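Rorkasura 抗疲劳站立垫(深灰,2 厘米厚)

文/Rafail Petridis 2026年2月20日
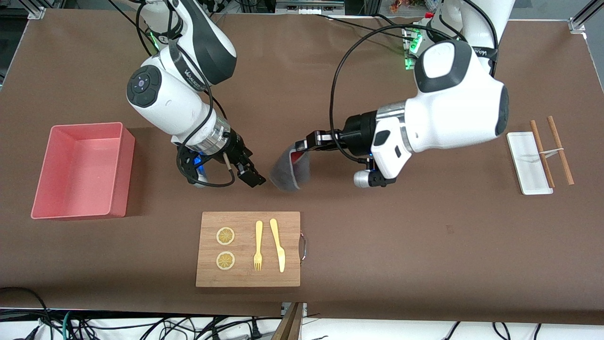
站着办公,到底需不需要一块垫子?

看您一天站多久。每次站不到半小时、脚下又是地毯的,省下这笔钱吧。在瓷砖或水泥地上一站就是一下午的,垫子比换一双贵鞋划算,而且不用考虑它配不配裤子。

我们店卖升降桌卖了好几年,最常接到的电话是这样的:桌子很好,升得很稳,可是我站了三天就再也不想站了。问下去,十有八九是光脚或者穿着棉拖鞋站在瓷砖上。桌子替这块地砖背了不少骂名。Rorkasura 就是我们为这类电话进的货,进货以后电话确实少了些,也可能是大家懒得打了。

材质与手感

垫芯是一整块高密度聚氨酯发泡,没有分层,也没有胶水,所以不会出现用了一年之后上下两层各奔东西的局面。表面压了细纹,穿袜子站上去不打滑。踩下去的感觉偏硬,第一次站上来的人多半会皱眉,觉得这也叫软垫?请给它一个下午。太软的垫子头五分钟很讨人喜欢,一小时以后脚踝要一直找平衡,比站地砖还累。想要云朵一样的感觉,请直接去买床垫。

四边是斜坡,办公椅的轮子勉强能推上来,但我们不鼓励这么做。轮子压久了会留坑,坑会慢慢回弹,回到多平要看椅子上坐的是谁。

规格

型号:RK 标准款
尺寸:90 × 50 厘米
厚度:2 厘米
颜色:深灰(另有一种叫“午夜石墨”的颜色,摆在一起看还是深灰)
承重:最高可达 300 公斤
质保:5 年,限垫芯开裂与边缘翘起
货号:3651

质保不包括猫抓、烟头烫、美工刀划,以及“家里人不喜欢”。最后这一条是应客服同事的强烈要求写进来的。

和另外两款怎么选

店里还有 Wuson 和 Solance 两块垫子,经常有人把三个网页并排打开,看到眼睛发酸,然后来问我哪个好。

Wuson 薄一些,也便宜一些,适合厨房水槽前面那种站二十分钟就走的地方。它表面光滑,洒了酱油一擦就掉,缺点是薄,体重大的人站久了能感觉到地板在下面打招呼。

Solance 带地形,中间鼓起一个包,两侧有坡,鼓励您一边干活一边换脚。喜欢的人非常喜欢,会专门写邮件来夸。不喜欢的人会在开视频会议时踩空。我自己属于后一种,所以评价可能不太公道。另外它的形状不规则,吸尘器绕着走的时候相当不耐烦。

Rorkasura 在两者中间,平的,厚的,没有什么个性。大多数人最后买的是它,退货也最少。

使用与清洁

新垫子拆开有一点气味,通风处放两天就散了,急着用的话开窗也行。卷着运输,刚铺开时两头会翘,反着卷一下,再压几本厚书过夜。电话簿是最合适的,可惜现在很难找到了。

平时用湿布加一点洗洁精擦。不要进洗衣机,不要用漂白水,也不要晒在阳台上,聚氨酯晒久了会发黄变脆。有位顾客把它晒了一整个四月,寄回来时像一块烤过头的饼干,我们只好原样寄还。

铺之前把地扫干净。垫子底下有沙粒,踩几个月,木地板会记得很清楚。

地暖家庭可以用,水温正常的情况下没有问题。垫子下面那块地会比别处热,站着的时候反而是最不暖和的一块,冬天自己权衡。

几句实话

它治不了腰疼。有腰椎问题的请先去看医生,医生让您站再来买。它也不会让您爱上站着办公,我们见过太多升降桌在第二个月就永久降落了。垫子能做到的只是让脚底和小腿晚一点开始抱怨。

站和坐换着来比较好,半小时左右换一次,别跟自己较劲。穿什么鞋也有关系,硬底皮鞋站在垫子上效果会打折,薄底软鞋或者只穿袜子最合适。高跟鞋请脱掉,既为了您的脚,也为了垫子。

配送

有现货的订单从 Nikolaidis 仓库发出,外箱是一根长纸筒,快递员通常会竖着靠在门边。请不要从中间折它,折痕是消不掉的。收到后如果发现边角有破损,拍照发给客服,连纸筒一起留着,别急着拿去给孩子当望远镜。

试站过的垫子可以退,表面不能有污渍,回程运费由买家承担。用记号笔在上面画过脚印位置的不能退,这种情况发生过不止一次。

相关商品

Wuson 厨房薄垫
Solance 地形站立垫
Rorkasura 加长款(双人桌适用)
升降桌理线槽
办公椅静音轮

最近浏览

脚踏板,可调角度
显示器增高架
木地板保护贴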